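Organizador de maquillaje Pandeck con espejo y dos cajones: mi opinión después de unos meses

Por Folasade Osagie
23 de enero de 2021

Llevaba tanto tiempo guardando el maquillaje en una bolsa de tela que ya ni me acordaba de lo que había en el fondo. Cada mañana la misma historia: volcar media bolsa, buscar la máscara, encontrar tres labiales que daba por perdidos, volver a meterlo todo a puñados y prometerme que el fin de semana lo ordenaba (el fin de semana, claro, tenía otras cosas que hacer). Así que en octubre me di el gusto y compré el organizador Pandeck, el blanco con espejo abatible y dos cajones, y como varias me habéis escrito para preguntar si merece la pena, me siento por fin a contarlo con calma, que ya sabéis que yo resumir, resumo poco.

Lo pedí en la tienda en línea de Sasel. El precio normal era de 1090 pesos y lo encontré rebajado a 685, que para mí fue el empujón definitivo, porque a precio completo le había dado muchas vueltas y siempre acababa cerrando la página. Vengo además de un Tijani que tuve en el departamento anterior, uno de esos con muchísimos huequitos para labiales, precioso en la tienda y un suplicio para quien usa más polvos que labiales. De ese aprendí lo que no quería, y algo es algo.

Para qué lo quería yo

Mi rutina es cortita: crema, un poco de corrector, polvos sueltos y poco más. Lo que ocupa sitio en mi caso son los botes redondos, que son anchos y no caben en ninguno de esos separadores estrechos que vienen en casi todos los organizadores. Los polvos que más uso vienen en un bote de tapa negra brillante con las letras doradas, La mei la, y me gustan tanto por fuera que me da pena esconderlos. Tengo dos, iguales, porque soy de las que compran el repuesto antes de necesitarlo (mi madre hacía lo mismo con el café y el jabón, así que supongo que viene de familia).
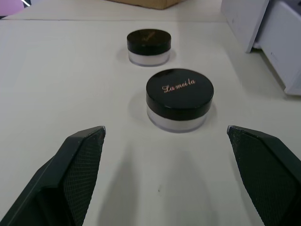
Los polvos sueltos tienen además sus manías. Si el bote anda tumbado dentro de una bolsa, tarde o temprano se abre un poquito y amaneces con el cepillo, el espejo de mano y las llaves del color de un buñuelo recién espolvoreado. Necesitaba un sitio donde los botes estuvieran de pie y donde los pudiera agarrar con una mano mientras con la otra sostengo la brocha. Y quería un espejo, porque el del baño me queda lejos de la ventana y la luz de ahí dentro no favorece ni a una manzana.

Con esas dos condiciones en la cabeza miré varios modelos. Muchos traían luces, cargador, bocina, de todo, y confieso que estuve a punto de picar con uno que parecía una nave espacial. Al final me quedé con el más sencillito, sin cables, y es una decisión de la que todavía me alegro cada vez que limpio la mesa.

La caja y lo que viene dentro

Llegó en una caja de cartón normalita y bien cerrada, con el organizador envuelto y el espejo protegido con espuma. Ni un golpe. Montar, lo que se dice montar, no hay nada que montar: se saca, se levanta el espejo y ya está listo para usarse. El instructivo es una hojita doblada que leí por educación.

El espejo es rectangular, va en su marco blanco y se queda derecho encima del mueblecito cuando lo levantas. Debajo están los dos cajones, uno sobre otro, y luego yo le puse al lado derecho una caja abierta para lo que uso a diario. Esa caja no es de la misma marca, ya la tenía por casa, pero queda tan pegadita que casi todo el mundo cree que es parte del conjunto. La recomiendo muchísimo como truco: cualquier cajita sin tapa que tengáis olvidada sirve, y os ahorráis comprar el organizador grande, que en mi mesa no habría cabido sin echar de ahí alguna otra cosa.

Lo estrené todo el mismo día que llegó, con música y un té al lado, y me pasé la tarde decidiendo qué iba dónde como si estuviera amueblando un departamento. No me arrepiento de nada.
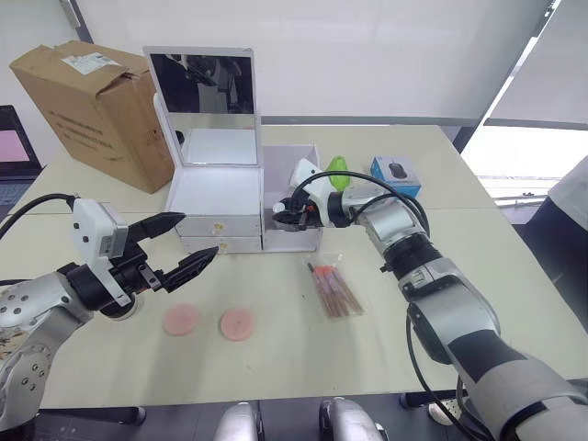

Los cajones

Aquí es donde yo tenía más dudas, porque los cajones del Tijani se atascaban con solo mirarlos. Los del Pandeck corren suave, quizá hasta demasiado: el de arriba, si vas con prisa y tiras con ganas, se sale entero y te quedas con él en la mano. Me ha pasado tres veces, y las tres iba tarde. No lleva tope, y me parece el fallo más tonto de todo el producto, porque un topecito de nada lo habría arreglado. Con cuidado no hay problema, pero una no siempre amanece cuidadosa.

En el de arriba guardo lo finito: delineadores, pinzas, el sacapuntas, las ligas del pelo que se cuelan en todas partes. En el de abajo van las esponjas limpias, las muestras y los discos de algodón. No son profundos, así que olvidaos de meter un bote ancho de pie. Yo lo intenté, no cerraba, y entonces entendí que los polvos iban a vivir fuera, encima de la mesa. Al principio me fastidió un poco y ahora me parece lo natural.

Un consejo pequeño: poned en el fondo un trozo de papel antideslizante o incluso una servilleta de tela recortada. Los lápices dejan de rodar cada vez que abres y el cajón se mantiene limpio mucho más tiempo. Cuando se mancha, se saca el papel, se cambia por otro y a seguir.

El espejo

Le tenía poca fe y me ha conquistado. Refleja bien, sin deformar la cara (tuve uno hace años que me hacía la barbilla de otra persona), y el tamaño da para verse la cara completa si te sientas frente a la mesa. No aumenta, así que para las cejas sigo sacando el redondo de siempre.

La bisagra es lo que más me han preguntado. Hasta ahora aguanta. El espejo se queda en su sitio cuando lo dejo levantado y no se viene abajo al abrir los cajones, que era mi miedo. Eso sí, hay que levantarlo con las dos manos o sujetando el mueble, porque la base pesa poquito y, si vas con una sola, se te viene todo detrás. Yo le pegué cuatro gomitas en la parte de abajo, de las que se ponen en las patas de las sillas, y ha mejorado una barbaridad. Deberían venir de fábrica, pero bueno.

Cómo lo tengo repartido

Después de mucho mover y volver a mover, los botes de polvos se han quedado a la izquierda, el mueblecito al fondo y la caja abierta a su derecha, con los frasquitos de tapa blanca. Parece una tontería, pero tener los frasquitos juntos y de pie en la caja me ha quitado la costumbre de dejarlos rodando por el lavabo. Lo que no uso a diario, a los cajones. Lo que no uso nunca, a la bolsa de regalar, y de ahí salió una bolsa bien llena que mi prima recibió con más alegría de la que merecía aquel rubor color ladrillo.
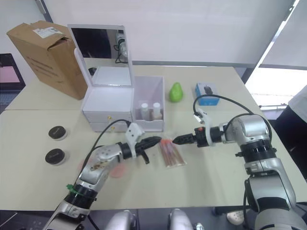

También os digo que el blanco es sufrido hasta cierto punto. El polvo claro no se nota casi nada, y el corrector sale con un pañito húmedo, pero la máscara de pestañas hay que limpiarla en el momento. Una vez dejé una mancha toda la noche y tuve que frotar con agua micelar y bastante paciencia. No uséis estropajo, por favor, ni el lado verde de la esponja de la cocina. Con un paño suave basta, y para las esquinas de los cajones va de maravilla un hisopo.

Otra cosa que me gusta es que se mueve con facilidad. Cuando vienen visitas y necesito la mesa para comer, bajo el espejo, levanto el conjunto y me lo llevo al cuarto sin vaciar nada. En el viaje que hicimos a Skillholm me planteé incluso llevármelo en la cajuela, y mi marido me miró de una manera que me hizo recapacitar. Para viajar no sirve, ya os lo adelanto, pero dentro de casa da gusto.

¿Y los botes grandes?

Vuelvo a los polvos, porque es la pregunta que más se repite en los comentarios. Si tenéis muchos envases redondos y anchos, este organizador os va a resolver media vida, no la vida entera. Dentro no caben de pie. Encima tampoco los podéis dejar cuando el espejo está bajado, o mejor dicho, podéis, pero luego hay que quitarlos para levantarlo y os vais a cansar al segundo día. Yo los dejo delante, uno un poquito más atrás que el otro, y he descubierto que así los agarro mejor: la tapa queda a mano y no tiro nada al alargar el brazo.

Si los vuestros son parecidos, cerrad siempre la tapa hasta el final antes de soltarlos. El mío lo dejé mal enroscado una mañana de prisas y le di con el codo. No hace falta que os cuente el resto, la alfombra todavía se acuerda.

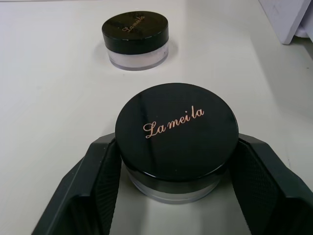 Polvos La mei la, tapa negra de rosca y letras doradas en diagonal.

Lo que me ha gustado

El espejo, que esperaba regular y es bueno.
Que no lleva cables ni pilas.
Que se limpia en un momento si no dejas secar la máscara.
El tamaño, que deja sitio en la mesa para todo lo demás.

Lo que cambiaría

El tope que les falta a los cajones.
Las gomitas de la base, que he tenido que poner yo.
La profundidad del cajón de abajo; con un poco más de altura ya cabría el bote de polvos y yo sería una mujer feliz.
El precio sin rebaja. A 685 pesos lo compraría otra vez sin pensarlo. A 1090 esperaría a que lo bajaran, que en Sasel suelen hacerlo si tenéis un poquito de paciencia.

¿Lo recomiendo?

Sí, con cariño y con los peros de arriba. Si tenéis poca cosa o tamaños mezclados, y os maquilláis sentadas, os va a ir estupendamente. Si sois de colección grande, con paletas y veinte labiales, mirad algo con más pisos, porque aquí os vais a quedar cortas enseguida. Y si lo que buscáis es luz incorporada, tampoco es este; yo me apaño con la ventana y, en los días grises, con la lámpara de leer.

Le pondría una nota alta, quitándole un puntito por los cajones. Mi hermana ya me ha pedido el enlace y mi vecina vino a verlo con la excusa de devolverme un molde, así que algo tendrá. Si alguna tiene el modelo grande, contadme en los comentarios si los cajones de ese llevan tope, que me he quedado con la curiosidad y en la página de la tienda no lo ponen por ningún lado.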